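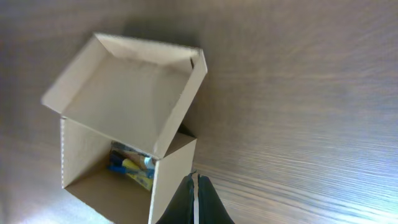

Photo: Halima Shemweta / Culberg Packaging

Culberg Hinged-Lid Mailer, Plain Tan

Item 3580
Sold flat, in bundles of 200

The Culberg mailer is a one-piece corrugated box with an attached lid. The lid has raised edges on all sides, so it folds back as a shallow tray. Many of our customers sort small items in the lid while they pack, then move them into the box.

The board is unprinted inside and out. Labels, rubber stamps and most markers work well on it. If you use an ink stamp, give it a minute before stacking.

Good for
Pens and markers, small hand tools, craft kits, sample sets, spare parts. Loose items will slide toward one side when the box is tilted, so add paper fill or a divider if they need to stay put. Dividers are sold separately under the Pikis name.

Folding
Crease every line before you start. Bring up the side walls first, then the front, and tuck the tabs into the floor slots. Fold the lid edges last. Slits at the lid corners are part of the cut and leave room for the side flaps to turn.

Storage
Keep bundles flat and off a concrete floor. Board that has picked up damp will bow and the lid will not sit square.

Ordering
Single bundles ship from the Rashidi Street warehouse. Orders of 1,000 boxes or more go by pallet and need a delivery address with a loading door. We do not split bundles. Saturday pickup is by arrangement with Neema Kashindye at the order desk.

Returns accepted on unopened bundles only.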